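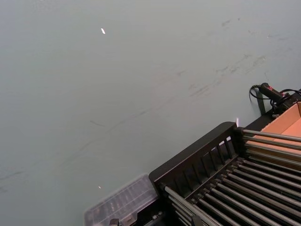
Bench 3 — Thursday, started 8:40

Wipe-down and rack reset before the Santoro parts come back. Writing this as I go so it's a bit all over.

Surface first. Green-grey top still has the scuffs through the middle, the long diagonal ones. Thought last week they were in the coating. Not so sure now, a lot of it looks like rubbing or residue. Tried a damp cloth on a patch at the back: some gray on the cloth, mark a little fainter. Tried the citrus stuff on the next patch over: better. Left a third patch alone to compare. Do NOT use the blue pads on this top, it's matte and they leave it shiny. See bench 1, which is ruined for photos.

Small bright bit on the surface too, chip or just glare, go over it with the tape roller before anything gets set down. If it is a metal chip I want to know which job it came off. Bag it, label it, put the bag in the Grumelitz tray.

Rods

Silver-gray ones are lying side by side in the black rack as they should be, small gaps. Rolled each one by hand. Most go round fine. One near the rail end drags for part of a turn and then lets go. Pulled it, wiped both ends, put it back, same drag. Swapped it with its neighbor and the drag stayed in the same slot, so it's the seat and not the rod. Marked the slot with paint pen on the underside.

To do on that slot:
- clean out with a pipe cleaner, dry
- check for a burr with the little mirror
- if burr, two strokes with the fine file, no more
- re-try with the same rod, then with a Vitel spare

Did the first two before coffee. There is a burr, small, on the side toward the slats. Haven't filed it yet, fine file isn't in the drawer. Coarse one is. No.

Slatted rail

Dust collects between the bars and you can't get a cloth in there. Soft brush from the outside, vacuum on the inside, work from the high end down. Took longer than it shoud have, I had the vacuum on the wrong nozzle. Rail is straight as far as I can tell with the steel rule, no rock at the corner. Fasteners checked, one took a quarter turn — the rest were tight.

Load check

Put the Zukach test weight on, 600 g, left it an hour, rolled it end to end. Fine everywhere apart from the bad slot, where it hesitates and then goes. Cycle counter read 1,583 at the start of the morning and 2,066 when I stopped for lunch. So that's 483 passes this morning with the slot as it is, and it didn't get any worse. Didn't get any better either.

No new marks on the bench top from the feet of the rack. I'd wondered if the rack creeping was what made the scuffs, they do mostly run the one way. Put masking tape at two of the feet with a pencil line on it. Check the line Monday. If it's moved, rubber feet, we have a bag of them somewhere from the Vitel order.

1:30

Fine file found, was in the Grumelitz tray under the bags. Two strokes. Rod in, drag mostly gone, still a slight catch if you turn it slow. Spare does the same. Leaving it for today, don't want to take off more metal and then find out it was only dirt further in.

Finished the top with the citrus cleaner, back half only. Front half needs the rack lifted off and that's a two person job. The remaining scuffs up toward the far side are short little strokes, look older, didn't budge. Maybe those ones are in the coating after all.

Still open:
- front half of the top
- tape line, Monday
- slow catch in the marked slot, try a drop of the light oil and wipe it off again
- order fine files, at least two, and write BENCH 3 on them
- ask Santoro if the parts are coming bagged or loose this time, last lot was loose and it scracthed everything

Lid back on the citrus cleaner, please, whoever has it next. It was open when I got in.

Shop notebook, bench area | Questions: leave a note in the bench 3 drawer | Back to top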